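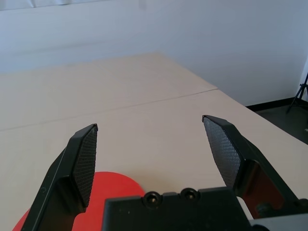 If you've been meaning to dig that old table tennis paddle out of the closet, July is your month. The Pallard rec center is bringing back its paddle swap, and I could not be happier (my own paddle has been riding around in the trunk of my car, bare, next to the jumper cables, and it looks like it).

The idea is simple. You bring a paddle, or a case, or both, and you go home with something that suits you better. Last year's swap moved 171 paddles in one evening, and I personally went home with two, so I guess I'm part of that number! The doors open at 6 p.m. in the big room at the back, the one with the good lights, and it runs until everybody has wandered off.

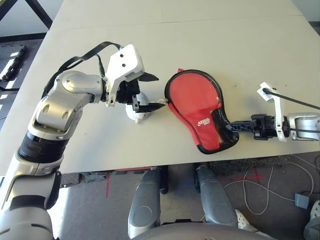 Hala Daher

What's new this time is the case table. The folks at Joris, the little sporting goods store on Nernari Street, kept hearing from people who owned a perfectly nice paddle and had nothing to carry it in. So there's going to be a whole table for covers and cases, with someone there to help you find one that fits. I stopped in last week to ask what makes a good one and stayed way too long. A snug case keeps dust off the rubber, and a pocket is handy for spare balls. Personally I like a clear window, so I can tell which side I'm looking at before I unzip anything.
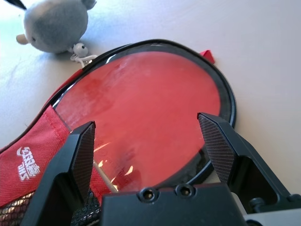
Red paddle partway in its case, with a plush toy for company.

You don't have to have anything to trade, either. Babalola Hall, which shares the parking lot, ran a coin drive over the spring and raised $1,158 for loaner sets, and those will be out on the tables for anyone who wants to play. Kids under 12 need a grown-up along. Grown-ups don't need anybody, though my sister says I should have a supervisor after what happened in the doubles last year.

A few things to know before you pack up. Wipe the rubber down with a damp sponge and let it dry before the paddle goes back in its case, and please check the pockets! A set of house keys got swapped last summer and it took four days to get them home. Put your name on a piece of tape on the handle if you only want to show a paddle off and keep it.
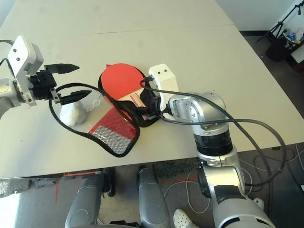 I'm bringing the trunk paddle, of course, and I'm hoping to come home with a case that closes all the way around. There's room for 60 players at a time, so you may wait a bit for a table if you show up right at six. After seven it usually thins out. Parking is free in the back lot, and the side door is the one to use.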